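Skavico publishes study of shell companies in regional public contracts

4 September

Skavico, the research group on financial crime, has published a study of how shell companies are used to win and hide the profits of public contracts. The report, Who Gets Paid, follows payments made under 300 contracts for road repairs, school meals and medical supplies.

The study was led by Dirk Segers, who has worked on illicit money flows for most of his career. It draws on court files, company registers and land records, and was carried out with the legal charity Verkine.

In six of the cases studied in depth, the winning bidder had no staff and no trading history before the tender opened. Money left the company's account within days of each payment and passed through at least two other countries. In three of those cases the final owner could not be named from any public record.

"Most of the papers we needed were open to anyone," said Dirk Segers. "The trouble is that they sit in different offices, in different languages, and the people checking the bids are given very little time to look at them."

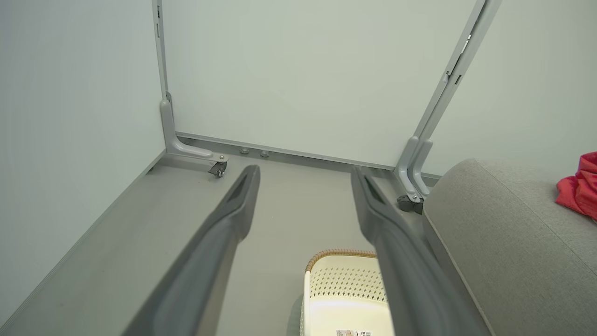
The report also looks at what happens once a case reaches court. Requests for bank records sent abroad were often answered after the time limit for bringing charges had passed. Where assets were frozen, legal costs were sometimes paid out of the same funds.

Skavico is asking contracting bodies to check the ownership of bidders before an award is made, and to publish the names of subcontractors along with the main contract. It also wants time limits to be paused while a request to another country is waiting for a reply.

A first version of the findings was shared with procurement officers at a workshop in Mandagi in February. Their comments led to a longer chapter on subcontracting and to changes in the checklist at the back of the report.

The work was paid for by a grant from the Grurkinard Fund, which had no say in the choice of cases or in the text.

The full report and the checklist can be downloaded free of charge from the Skavico website. Printed copies are available on request. Dirk Segers is available for interview through the Skavico press office.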